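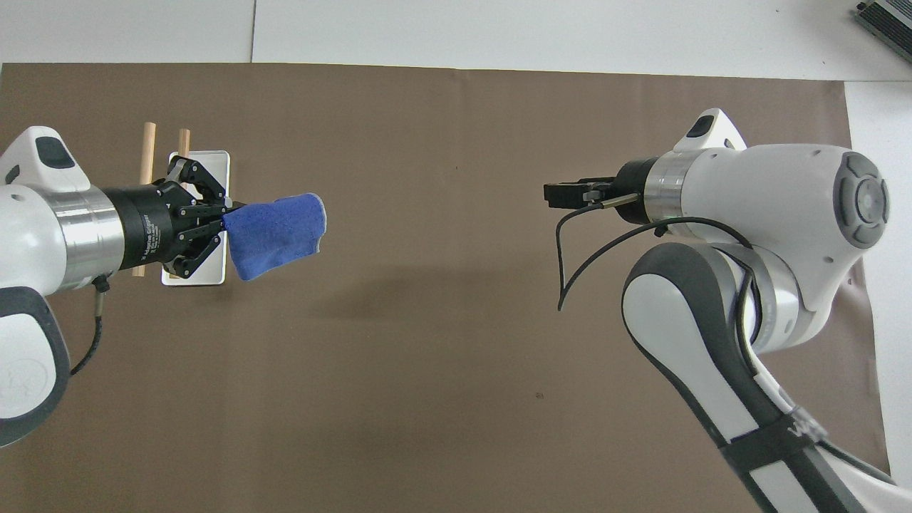

Didis started as a way to fold shop rags. Still is, mostly. Two arms, one table, a laptop with a cracked hinge, and a workshop in Donditz where the heat goes off at nine whether you're done or not. I got there late, coat still on, and Štefánia Urban waved me over without looking up from her screen. One gripper already had a blue cloth bunched in its fingers, the other was pointed at it, open and empty. "Wait," she said. So I waited. Brown paper covers most of the tabletop, because a white table under white arms made a mess of the depth readings and paper was what they had.

The shared shop is called Skirislow. Rents by the bench. Downstairs is wood, upstairs is everything else: sewing, electronics, a loom nobody has strung in a while, the arms. Six people pay into the Didis bench. Four of them were there the night I visited and two of those were arguing about a cable.

Same cable I'd hear about all evening. It runs along the wrist, and for most of the spring it was too short, so whenever the arm reached across the table the connector backed itself out and the gripper went dead. Clamped shut or hanging open, depending. Now there's a longer one with a big lazy loop in it. Which catches on things. Vasanthi Talukder wants to sleeve it and strap it flat. So-ying Ko wants it left alone until the wrist program stops changing, and she had a roll of black strap in her hand the whole time she was saying so.

Back up a bit. How do you end up with two arms in a shared shop?

Slowly. The first came in June, secondhand, from a packaging line that was being broken up. Urban drove out for it with Talukder, brought it home in the back of a rented van wrapped in moving blankets, and then couldn't get it up the stairs. It lived next to the table saw for a week. People hung jackets on it. The second arm was Ko's doing, she'd been watching the same seller and just bought it, then told the others. There was a meeting. It went long. "I said I'd pay for it myself if they hated it," Ko told me. They didn't hate it. She's still owed money, though.

One arm can't do much with cloth. That was the whole case for the second. You can pick a rag up with one hand and drop it somewhere, fine, but try to find its corner. Try it at your kitchen table with the other hand in your pocket. The thing slumps, twists, folds over its own edge. You want to hold it up and let it hang, then look for the lowest point, then grab that, then let go of the first place and look again. Two hands, passing back and forth. Everybody who has ever done laundry does this and has never once thought about it.

Talukder has thought about it. She sewed costumes before she wrote code, and the cloth rules in the software are hers, written out first in pencil in a notebook I was allowed to hold but not photograph. Page after page of hems. What a hem does when you lift it from the middle, what it does when you lift it from a corner, how a towel with a bound edge hangs differently from one without. She will tell you that terry is the worst possible choice for a beginner. It's thick, it hides its own edges in the fuzz, it grabs at the fingers on release. So naturally that's what they picked. The shop had a box of it.

Blue on brown was an accident too, by the way. Turns out well for the camera. They tried gray rags on gray felt for two weeks before somebody said something.

The handoff is the hard bit. One gripper's got the cloth, the other comes in to take its edge, and for a moment both are pulling on the same piece of fabric with no real idea how hard. Too little and it sags and the next grab misses. Too much and one side lets go, or a seam pops, or the controller throws a fault and everything stops with a click. I heard the click a lot. Urban keeps a log, every attempt, pass or fail, with a short note. The night I was there it stood at 1561. The notes are great reading. "Grabbed table." "Grabbed paper, lifted paper." "Good until not." One just says "moth."

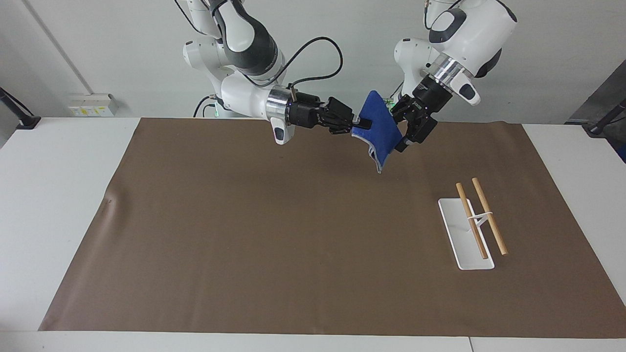
Both grippers on the cloth at Skirislow, with the chopsticks on their white stand at one side of the mat.

Ah, the chopsticks. Second task, same bench. Sumaiya Pramanik isn't that interested in rags, she'll say so to anyone. She joined for the small stuff: thin, round, light, rolls if you breathe on it. Her part of Didis is picking things up that don't want to be picked up and putting them down exactly where they were. Wood sticks are cheap and there's always more in somebody's drawer. She leaves her stand out on the paper while the others run cloth, partly to save the spot and partly, I think, as a kind of dare. If a swinging rag clips it she gets to write it in the log herself. In capitals.

She and Talukder share the table on a schedule taped to the wall by the stairs. Neither follows it.

What surprised me is how quiet it all is. I'd expected noise, I don't know, whirring. The arms mostly hum. You hear the grippers more, a small dry tick when they close. Downstairs somebody ran a router for an hour and drowned out the lot. People from the other benches wander over with tea and stand there a while and give advice. A man who repairs chairs told Ko the fingers needed rubber. They've tried rubber. Rubber sticks to terry and won't let go. They've tried bare metal, cork, sandpaper, the foam off an old mouse pad. What's on there at the moment is black and has a bit of give and Ko wouldn't say more until she's sure it lasts.

The software is its own headache. They run a planner called Galindo, which Urban wrote on top of whatever free pieces she could find and named after the bus stop outside her apartment. It takes the camera picture, guesses where the edge is, guesses where the edge will be once the arm moves, and picks a grab point. Then checks that the two arms won't hit each other. That last step came in after they hit each other. There's a scuff. They showed me the scuff with what I can only call pride.

A full fold, start to finish, from a heap to a neat square: their best run took 27 moves. A person does it in four or five without looking. Target for the winter is 20, and Talukder thinks half the waste is in what she calls dithering, where the planner sees two edges that look equally good and goes back and forth between them, an inch this way, an inch that way. She wants it to just pick one. Urban wants it to pick the right one. They've been having this conversation since spring and I don't expect it to end soon.

Safety, since readers will write in. There's a red stop button on each side of the bench and a rule that whoever is sitting at the laptop says "moving" out loud before anything moves. Says it every time, even alone. Pramanik says it at home now when she gets up off the couch. Speeds are set low, well under what the arms can do, and no one reaches in over the paper while the power's on. I was told this at the door and then again at the bench and then again by the chair man.

And the money? Less than a used car between them, more than any of them told their families. Most of it's the arms. The table was left behind by a previous tenant. The brown paper comes on a roll and gets swapped when it creases up too much, or when someone puts a cup on it. Costs nothing really. The cables cost more than you'd think, and they eat cables.

I asked where it goes from here and got four different anwsers. Ko wants the fingers finished and the drawings posted so that other shops can cut their own. Pramanik wants her sticks handed from one arm to the other in the air, no table. Urban wants a week without touching the camera calibration. Talukder wants to try a fitted sheet, and when she said it the rest of them groaned, properly groaned, and Ko put down the strap and went to make tea.

They ran a few more before the heat went off. One good, two clicks, then one where the cloth came up beautifully and both grippers had it and Urban said "don't, don't, don't" under her breath and it slid out sideways onto the paper. She typed the note. Talukder picked the rag up, shook it once, dropped it in a heap for the next try.

"Moving," said Urban.

Skirislow holds an open bench evening each month. Visitors should bring there own rags.

Words: Evie Gosling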